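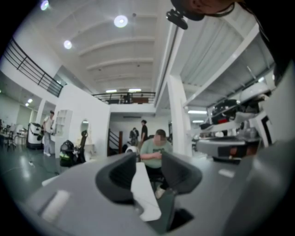
*Station A, main hall. Fingers closed on thin white stock, item class "flexible sheet."*

**Hand-held gripper demonstration — pre-session and in-session checklist**
Site: Prelcombe, ground floor
Inspector: Noreen Tierney
Countersigned: Bernadette Keogh
Date: January 25, 2024
Task set: Plirnar, sheet handling and small desk objects

Mark each line P (pass), F (fail) or N (not checked). A comment is required for every F and N. Lines marked with an asterisk stop the session if failed.

## 1. Floor and access

- [P] 1.1* Walkway to the stairs clear of cases and spare tools.
- [F] 1.2 Cables on the floor taped or under a ramp. *Thin cable runs across open floor on the left side of the hall. Not on the route used by demonstrators. Ramp to be fitted before the next session.*
- [P] 1.3 Floor dry, no loose paper underfoot.
- [P] 1.4 Upper walkway users told that work is in progress below.
- [N] 1.5 Bags and cases stored off the floor. *Owners not found. Carry over.*

## 2. Hand-held tool

- [P] 2.1* Finger mounts tight, no play when the tips are pushed sideways.
- [P] 2.2* Trigger returns fully on release. Tested 8 times, no sticking.
- [P] 2.3 Finger pads free of cuts and glue residue.
- [F] 2.4 Tool weight label present and legible. *Kanaujia units were relabeled in September. This one still carries the old figure of 933 g. The scale reads higher with the current fingers fitted. Relabel.*
- [P] 2.5 Housing free of sharp edges where the operator's palm rests.
- [P] 2.6 Tracking marker flat and firmly attached, where the unit has one.

Comment on 2.6: the marker sits proud of the body and is easy to knock when the tool is put down on its side. Use the cradle. Two markers were replaced last quarter for bent corners — both had been left lying on a table.

## 3. Demonstrator

- [P] 3.1* Briefed on the task and on the stop word.
- [P] 3.2 Hair, lanyards and sleeves clear of the fingers.
- [P] 3.3 Straps and clip-on devices secure. Check again after each break.
- [N] 3.4 Wrist fatigue form filled in. *Forms ran out. Bernadette to print more.*
- [P] 3.5 Rest taken after every 540 seconds of recording.

## 4. Task objects

- [P] 4.1 No glass, blades or open liquids in the set.
- [P] 4.2 Sheet items free of staples and pins.
- [P] 4.3 Desk objects inspected for cracks and exposed contacts.
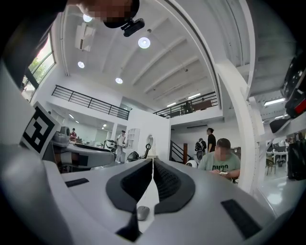
*Small object item: gray computer mouse on a white surface, tool with square marker fitted.*

- [P] 4.4 Grasp surface stable under downward force.
- [F] 4.5 Object list matches the objects in use. *The mouse is entered as black on the Navudlow sheet. Correct the sheet and keep the object.*

## 5. Remote-control station

- [N] 5.1* Emergency stop tested from the operator's seat. *Remote control not used today. Must be P before the arm is powered.*
- [N] 5.2* Arm speed limit confirmed. *As 5.1.*
- [P] 5.3 Arm supply isolated during hand-held work.

## Actions

| Line | Action | Owner |
|---|---|---|
| 1.2 | Fit cable ramp | N. Tierney |
| 2.4 | Weigh and relabel | B. Keogh |
| 3.4 | Print fatigue forms | B. Keogh |
| 4.5 | Correct object sheet | N. Tierney |

Session released with comments. No asterisk line failed. Finger pads are due for replacement at 1,000 closures; read the counter before the next session and write the value on the tool card.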